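Search this site Search Go
Posted in November by the baking project group, food science elective

Our project: does resting the dough really make a better gluten free cookie?

I picked this topic because I love snickerdoodles and I was tired of the gluten free ones coming out like sand. Everybody online says to chill the dough overnight, and I wanted to know if that matters or if people just like having an excuse to eat the rest of the bowl!

We used one recipe the whole way through, from the back of the Brillon flour bag (a rice and potato starch blend), with Skuvberg butter and plain white sugar. Half of each batch went straight into the oven and the other half sat in the fridge until the next afternoon. I weighed all the flour myself and we went through 3,205 grams of it, which is a lot of cinnamon sugar on one apron.

The fresh dough spread like crazy. Those cookies were thin and crisp at the edges, and you could feel the grit of the rice flour when you chewed. The rested ones stayed puffy in the middle and the grit was nearly gone — I think the flour needs that time to soak up the liquid from the eggs and butter. 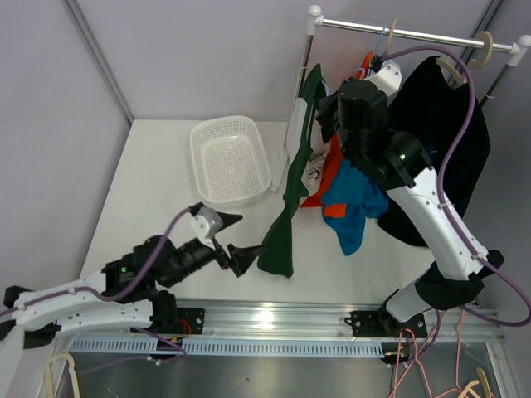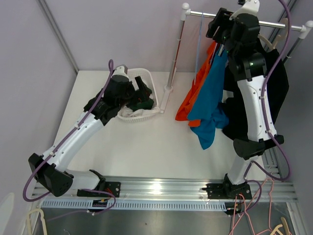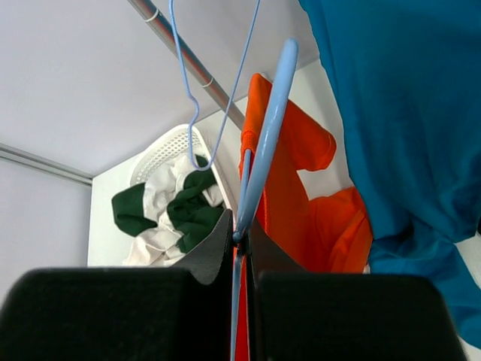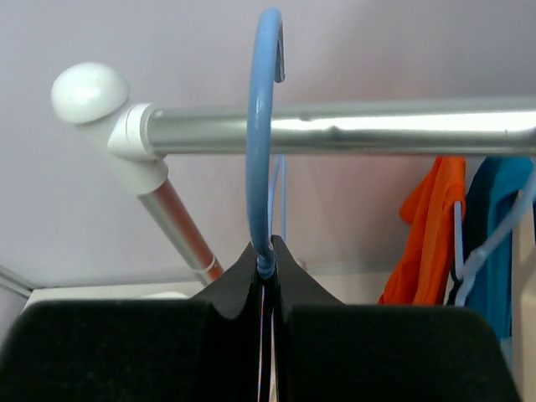

Ouali left a note on our draft saying that the fridge dough went in colder, so maybe it was the chill and not the rest that kept the cookies thick, and had we tried letting it warm up first?

We hadn't, so I ran one more batch. I let the rested dough sit out on the counter for an hour before baking. It spread a little more than the cold dough but still a lot less than the fresh, and the grit was gone just the same. So the cold helps with the shape, and the texture seems to come from the wait.

I also tried swapping in Grinano brown sugar for the last tray (not part of the plan, I just wanted to). They were chewy and dark and so good, but I left them out of the results table because I only made the one tray.

If I did this again I'd test two hours of resting against overnight — that's about as long as I can wait for a cookie at home.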